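How to Set Up a Sorting Station for Bottles and Cans

By Lucyna Brzozowska
28 August 2020

If your town pays a deposit on drink containers, a small sorting spot at home saves time at the return counter. You need a table or shelf, two bins and a place to rinse.
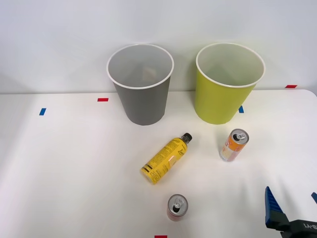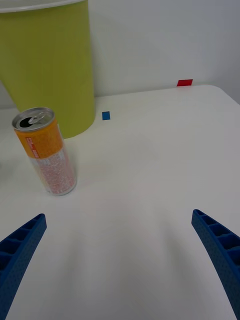
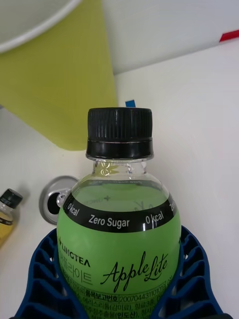 Before you start, look up the rules for your return center. Ours is on Folleck Street, and it takes aluminum and plastic but sends glass to a separate window. Some centers want caps on, some want them off. Most will refuse a can that has been crushed flat, as the machine can't read the code on the side.

What you need

Two bins, wide at the top
Clear bags to line them
A permanent marker and masking tape
A dish tub or sink

Step 1: Pick the spot

Put the station close to where people finish their drinks. In most homes that means the kitchen or the back door. I had mine in the garage for a year and the empties piled up on the counter anyway. Leave enough room to stand a few containers next to the bins while they drain.

Step 2: Label the bins

Write the label on masking tape and stick it to the front of the bin, near the rim. One bin is for cans and the other is for plastic. Tape is easy to change if the rules do.

Step 3: Empty and rinse

Pour out what's left, add a little water, swirl and pour again. You don't need soap. Turn the container upside down in the dish tub until it stops dripping. Sugar left in the bottom draws ants within a day or two in summer — less of a worry in February, but the smell builds up all the same.

Step 4: Check the deposit mark

Look for it near the bar code or on the lid. Anything without a mark goes in the regular recycling. Juice and milk containers are often left out of deposit programs, so check those first.

Step 5: Bag and count

When a bin is full, tie the bag and write the number of containers on a strip of tape. Our center limits each visit to 500 containers. I go when I have 200, which fits in the trunk with the seats up. My last trip was 163 because I had to be in Numcombe anyway.

Cleaning the bins

Wash the bins every 3 weeks with hot water and dish soap, and let them dry before you put in a new bag. If a bin still smells, leave baking soda in it overnight and rinse it out in the morning.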